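Lina Qudah
July 29, 2020

Okay friends, the table thread I promised, and I apologize in advance because I can talk about wood for a very long time (ask my cousin Hiba).

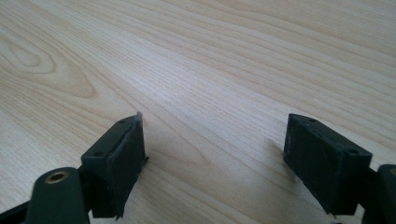
We brought it home at the start of the month after going back and forth forever between a dark top and a light one. I was so sure I wanted dark! Then Fadi laid a pale sample on our kitchen floor in the morning and I was a goner.

2/ What I love most is the grain. It's mostly these fine, straight lines that bend just a little as they go, and then over near one side you get a cathedral pattern, long ovals tucked inside each other. I keep tracing it with my finger while I'm on the phone.

3/ It set us back $200 secondhand, from a lady named Nisreen who was moving to a smaller place and wanted it to go to people who eat together. I told her we do very little else.

4/ For those asking about care: soft cloth, barely damp, then a dry one right behind it. Coasters for everybody, including my brother-in-law Ayman, who has been spoken to.

5/ Next up is chairs. We have 3 and none of them match, and I'm torn between painting them all one color or leaving them be. Tell me what you'd do, I'm reading every reply tonight with my tea!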